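Verimano Handling Code

The Verimano Handling Code is a voluntary set of rules for recording household tasks with hand-held grippers, the recordings later being used to train robot arms. It covers work with soft goods such as bedding and clothing. The code was drafted by Jolanta Pawlak and first circulated in June. It has no legal force, and no outside body checks whether those who claim to follow it do so.

Rules

The main text asks operators to keep the fingertips in view, to move slowly near fabric and to discard any recording in which blur hides the point of contact. It gives no measure of blur. Two reviewers can reach opposite verdicts on the same clip, and the code does not say whose verdict stands.

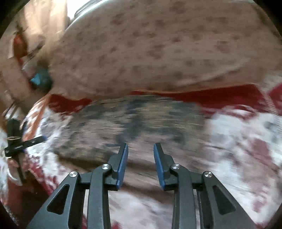
Hand-held gripper among bedding, with strong motion blur behind the fingers.

A separate section deals with patterned cloth. It requires each session to include at least one printed or woven item lying on another, on the theory that busy surfaces make edges harder to find. The theory may well be right, but the code cites no test of it.
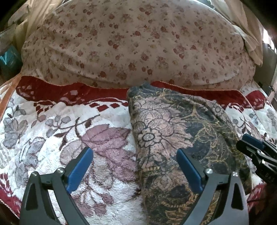

Folded dark cloth on a quilted bedspread, two grippers in view.

Adoption

Korau and Pristel both state that they follow the code. Korau reported 1,105 recordings, of which 639 were kept after review. Pristel has published no figures. The minimum of 400 kept recordings per task, raised to 600 in the second draft, is not explained in either version.

Criticism

Ismail Tawfik has argued that the code mostly describes what its authors were already doing, and that a rule every signatory meets on the first day is a weak rule. He also objected to the lack of any limit on session length, given that tired operators tend to rush. Pawlak replied that limits belong in a contract between operator and employer. The Malinowski revision, still in draft, adds a rest break but leaves its length blank.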